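Wonance Opens Grillwood Site to Visitors for Demonstration of Household Handling Work

GRILLWOOD, 18 October 2020 – Wonance welcomed guests to its Grillwood site this week for an open day devoted to the handling of everyday household furniture by robots. The program, prepared together with the Sakai office of Wunix, gave visitors a close view of the work that has been under way in Grillwood since September.

Guests were received by Yoshinori Shimada, director of the Grillwood site, and were then taken through 4 stations in small groups. Each station was set up with a different kind of furniture or storage, and staff members demonstrated how tasks such as opening a door or pulling out a drawer are recorded by hand before they are passed to a robot arm.

"Our visitors know these tasks from their own homes, and they ask direct questions about them," said Mr. Shimada. "A cabinet door takes a person a moment. For our engineers it is a matter of grip, angle and the path the hand follows, and we were pleased to be able to show that work where it is done."

At the cabinet station, project engineer Mayu Nomura presented the hand-held gripper with which the recordings are made. Visitors followed the approach to the handles of a small bamboo cabinet and were invited to try the tool for themselves under her guidance.

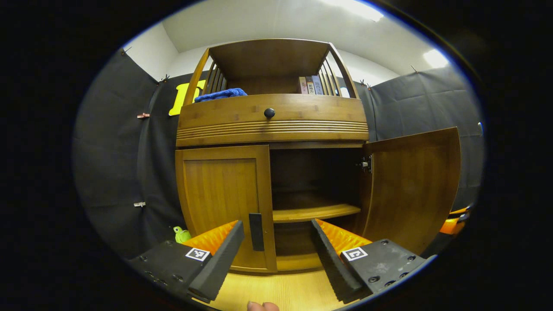

The hand-held gripper at the cabinet station, with the right door open and the left door closed.

Ms. Nomura explained that the same cabinet is recorded many times over, with its doors in different positions and with ordinary items such as books and a towel placed on it. The Grillwood team has completed 1350 recordings of door and drawer tasks to date. A further 500 are planned before the close of the current phase.

The afternoon session was led by Shinji Iwasaki of Wunix, who spoke on the use of the recordings in training and answered questions from the floor. Much of the discussion concerned handles – their shape, their height and the force needed to move a door that fits tightly. Mr. Iwasaki noted that round knobs remain harder for the present system than straight handles, and that work on this point will continue in Sakai.

"The cooperation between the two sites has been close from the start," said Kiyoshi Tamura, head of programs at Wonance. "We thank our colleagues at Wunix for their part in the day, and we thank our guests for the interest they have shown."

A second open day is in preparation. Groups of up to 14 persons may apply through the visitor office at Grillwood, and schools are asked to name a contact person when applying. Inquiries from the press should be addressed to Kazuhiro Kikuchi, Public Relations, Wonance.

Comments (3)

hallway_lamp
Went with my father. He got the drawer open on his second try and has mentioned it at every meal since. Thank you to Ms. Nomura for her patience!

R. Dunmore
Is the second date going to be posted here or only by mail? I called the visitor office and got no answer.

petra77
Would have liked more time for the talk from Mr. Iwasaki. The part about knobs was the most interesting thing all day – will the slides be shared?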